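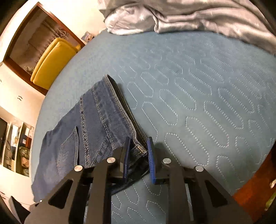 Man müsse kein Teleskop besitzen und auch kein Sternbild außer dem Großen Wagen kennen, um bei Kultari mitzumachen, meint Jiahui Xiong, aber man müsse bereit sein, eine Stunde lang in denselben Himmelsausschnitt zu schauen und danach ordentlich aufzuschreiben, was man gesehen hat. Dem schließen wir uns an. Für die kommende Beobachtungsreihe im November suchen wir Teilnehmerinnen und Teilnehmer.

Aufruf zur Mitarbeit: Meteorbeobachtung mit bloßem Auge

Worum es geht
Die Sternwarte Rutness sammelt im Projekt Kultari visuelle Meteorbeobachtungen aus Plostel und dem Umland. Im vergangenen Jahr sind rund 2.000 Einzelmeldungen eingegangen, die meisten davon im August. Für den November fehlen uns Daten, vor allem aus den Stunden nach Mitternacht. Die Sternschnuppen der Leoniden sind schnell und in normalen Jahren nicht besonders zahlreich. Auch eine Stunde ohne eine einzige Sichtung ist ein gültiges Ergebnis und soll gemeldet werden.

Was zu tun ist
Sie beobachten in mindestens drei Nächten Ihrer Wahl jeweils eine Stunde lang. Zu jedem Meteor notieren Sie die Uhrzeit, die geschätzte Helligkeit und die Zuordnung zum Strom (Leonid, Taurid oder sporadisch). Zu Beginn und am Ende der Stunde bestimmen Sie die Grenzgröße, also den schwächsten Stern, den Sie gerade noch erkennen. Die Zählfelder dafür sind im Beobachtungsbogen eingezeichnet. Bewölkung tragen Sie in Prozent ein. Pausen müssen mit Anfangs- und Endzeit vermerkt werden, auch kurze.

Die Bögen können auf Papier oder als Tabelle abgegeben werden. Fotos nehmen wir in dieser Reihe nicht entgegen, Videoaufnahmen ebenfalls nicht.

Wer teilnehmen kann
Teilnehmen können alle ab 14 Jahren. Minderjährige brauchen eine schriftliche Einwilligung der Eltern und beobachten nur in Begleitung. Vorkenntnisse sind nicht erforderlich. Eine Brille ist kein Hindernis, wenn sie beim Beobachten getragen wird. Ihr Beobachtungsplatz sollte einigermaßen dunkel sein, ein freier Horizont ist nicht nötig. Balkone mit direkter Straßenbeleuchtung sind leider nicht geeignet.

Wer keinen passenden Platz hat, kann die Wiese hinter der Sternwarte nutzen. Sie liegt 700 Meter vom Parkplatz entfernt, der Weg ist unbeleuchtet und nach Regen stellenweise matschig. Bitte nur Rotlichtlampen verwenden und das Handy ausgeschaltet lassen oder das Display abkleben.

Einführung
Vor der ersten Beobachtung ist die Teilnahme an einem Einführungsabend Pflicht. Er findet an einem Freitag um 19 Uhr im Vortragsraum der Sternwarte statt und dauert zwei Stunden. Wir üben dort das Schätzen von Helligkeiten und füllen gemeinsam einen Probebogen aus. Bei klarem Himmel gehen wir anschließend nach draußen. Wer schon an einer früheren Kultari-Reihe teilgenommen hat, muss nicht noch einmal kommen, sollte aber die neue Fassung des Bogens lesen. Geändert hat sich die Spalte für Uhrzeiten: Wir verwenden jetzt durchgehend Weltzeit. Im November ist das die hiesige Uhrzeit minus eine Stunde.

Was wir stellen
Beobachtungsbögen, Sternkarte und Klemmbrett gibt es am Einführungsabend. Liegestühle können in begrenzter Zahl gegen 10 Euro Pfand ausgeliehen werden. Die Firma Shahbazi Optik übernimmt die Druckkosten der Karten. Warme Kleidung, Decke und Getränke bringen Sie bitte selbst mit. Eine Vergütung oder Erstattung von Fahrtkosten ist nicht möglich. Auf Wunsch stellen wir eine Bescheinigung aus, etwa für Schule oder Studium.

Umgang mit den Daten
Veröffentlicht werden Beobachtungsort (auf Gemeindeebene), Zeitraum und Zählung. Ihr Name erscheint in der Auswertung nur, wenn Sie dem auf dem Anmeldebogen zustimmen. Alle Beteiligten erhalten die Auswertung im Frühjahr per E-Mail.

Anmeldung
Bitte melden Sie sich bis Ende Oktober über das Kontaktformular der Sternwarte Rutness an, Stichwort Kultari. Geben Sie Namen, Wohnort und Alter an und schreiben Sie dazu, ob Sie einen eigenen Beobachtungsplatz haben oder auf die Wiese kommen möchten. Gruppen melden bitte jede Person einzeln an, denn jede führt auch einen eigenen Bogen. Rückfragen zum Ablauf beantwortet das Büro der Sternwarte in Plostel.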